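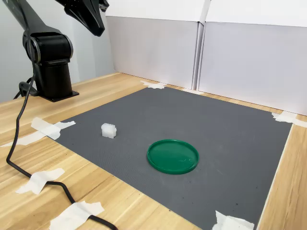 Will the arms take over the packing bench?
They'll take over the small, fiddly picking that makes wrists ache, and people will keep the checking, the odd-shaped orders and the final say on what leaves the building.

Guthrie bench recordings - README

I'm Jeanie Morrison and I look after the Guthrie recordings at Plolteck. I packed by hand here before I ever touched a robot, so forgive me if I wander off into bench talk.

What's in it
There are 74 recordings in the set, each cut to 60 seconds. The objects are a little white block and a green lid, worked on a grey mat by an arm with a two-fingered gripper. We began with these because small plastic parts are what we handle all day - up to 3000 in a shift when the Workach orders come in.
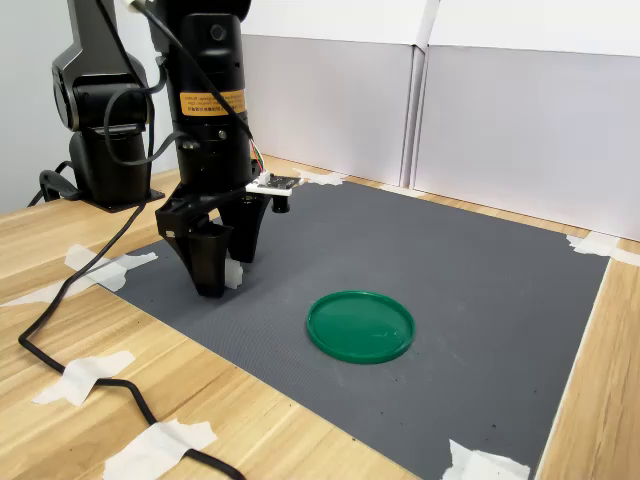 I asked the packers which bits of the job they'd happily give away. Picking up lids won by a mile (they lie flat and you end up scrabbling with your nails). Talking to the drivers was something they all wanted to keep! So the tasks here follow their list, and I've kept their names for things in the notes file, even where the engineers would've chosen something posher.

What changes for us
Two people from each shift now spend their mornings at the robot bench, starting runs and marking which ones they'd call a good pick. It's slower on your feet and harder on your eyes. Pay grades went up in February to match, after a fair bit of grumbling from me and others.

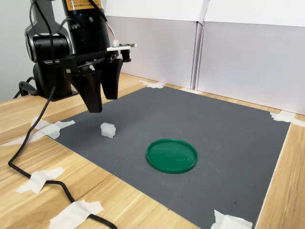
Marks are simply "fine", "fumbled" or "not sure". Please don't merge the last two, as the packers use "not sure" when the view leaves them guessing and they'd be cross to see it counted as a miss. 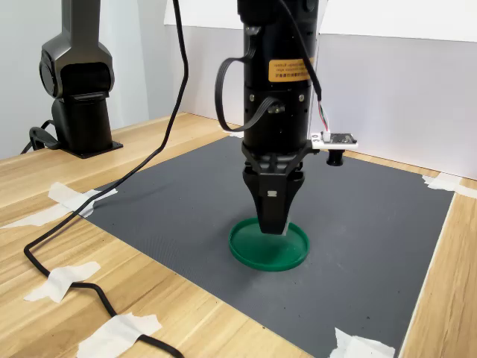

Gripper fingers pointing down into the green lid, with the second arm at the left of the table.

Using it
Fine for training and for trying out your own pick checks. It won't tell you how quick a person is, and we don't allow it to be used for setting anyone's targets. File names and folders follow the Flullent layout. If something won't open, drop me a line at the bench before noon.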